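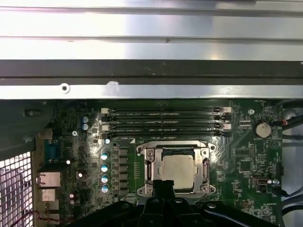 Filed under: Diary / Evenings

2026-07-01

Bread day! I have been waiting all week to try the seeded loaf from the Işık cookbook, and tonight I finally got the dough to do what the book says it should (stretch like a curtain when you lift it, no tearing). I used the flour from Godum this time, the coarse one in the brown bag, and I'm never going back. It smells like a barn in the best possible way.

The recipe makes 2 loaves. One is for the freezer, or so I keep saying. I gave them 34 minutes with the lid on and then stood there with the oven light on like a kid at an aquarium, and the crust crackled when I set them on the rack! I stopped stirring the soup just to listen.

Things to remember for next time: toast the sunflower seeds first, go easy on the molasses, and don't put the bowl on the windowsill, the starter got so lively in the sun that it climbed out over the rim and glued itself to the sill. I was scraping at it with a butter knife until dark.

In August I want to try the rye one, which takes two days and a piece of old crust soaked in water. Need a bigger tin before then. Soup was fine, a little salty.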